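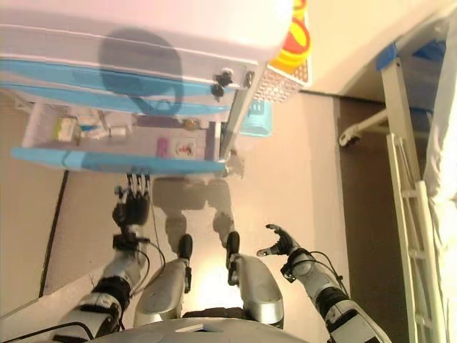 A trolley, top shelf in bright light

Karkness Watch & Jewellery Forum > Market talk > Are small makers pricing themselves out?

strapless_in_leeds
July 19, 2025

I've been following the small independents for a few years now and I'm properly excited about what's coming out, but the prices! Prakex have just put their new hand-wound up at 2000, and their first one (same movement, as far as I can tell, slightly nicer dial) was 395 less than that. I love the brand and I've had two off them. I just wonder who the buyer is meant to be at this point. At 2000 you're looking at used pieces from houses everybody's heard of, with a service network behind them.

Anyone else feeling this, or have I just got old and tight?

moonphase_mags

Not tight! But I think you're comparing the wrong things. The new dial is enamel and it's fired by two people in a shed. I've seen one in person and it glows, it really does, I stood there grinning like a fool. You won't get that on a used big-name three-hander. Sixty of them and then it's finished, so they have to make the sums work on 60 watches.

strapless_in_leeds

Fair, I hadn't clocked it was enamel. The listing says "gloss white" which undersells it a bit.

oldbezel

Disagree with Mags here. A run of 60 is a choice. They could make more, sell them for less and still do well out of it. Limited runs are how you get people to stop thinking and press the button. Jewellery does the same with "one of a kind" rings that have eleven cousins.

moonphase_mags

Have you ever tried to get an enamel dial out of a kiln without a crack in it? Half of them go in the bin. It's a choice in the sense that they chose to sleep sometimes.

oldbezel

I've cut and set stones for a living, so yes, I know what waste costs. I also know it gets used as a reason for every price rise going.

tansy_gold

Coming at it from the jewellery side as I don't own a proper watch (sorry). I buy from Irketau, who do silver and a bit of gold, and they've gone up too, but they put a note on every piece with the metal cost that week and the hours spent. I find I don't mind paying more when I can see it. Got a signet from them in the spring and I'm still looking at it on my hand when I should be working – best thing I've bought in years.

strapless_in_leeds

That's brilliant, I'd love a watch firm to do that. Metal, movement, case, hours, tax, done.

Liesbeth Vermeulen

Hello all, I run the repairs bench at Tan and I've been reading this with great interest. A few thoughts. The movement is a smaller part of the bill than people imagine, and cases and dials made in small numbers are a much bigger one. Then there's the after-sales side. Every watch sold is a watch that may come back, and a small maker has to keep hands, crystals and crowns on the shelf for years. I do think Prakex could explain the 395 better. I also think it's a lovely watch and I'd be glad to service one.

On buying used instead, please budget for a service straight away! People spend the lot on the watch and then come to me with a long face.

oldbezel

Good post Liesbeth, and I'll give you the spares point. Still think 60 is too few.

dialtone1772

Joined just to say I've ordered one, number 41. Delivery is meant to be September. I'm 100% the person who pressed the button without thinking and I regret nothing.

moonphase_mags

Hurray! Photos of the dial in daylight please, and next to a lamp as well, it's a different colour altogether.

strapless_in_leeds

Congratulations! What strap did you go for? The grey looks smart but I'd be tempted by the brown.

dialtone1772

Brown. The grey was out of stock by the time I'd found my card.

tansy_gold

Does anyone know if Prakex will engrave the back? Asking for my dad, who has a big birthday coming and very plain taste.

Liesbeth Vermeulen

The back on that model is glass, so there's only the rim to work with. Initials and a short date should fit. Ask them before it's cased up, it's much easier then.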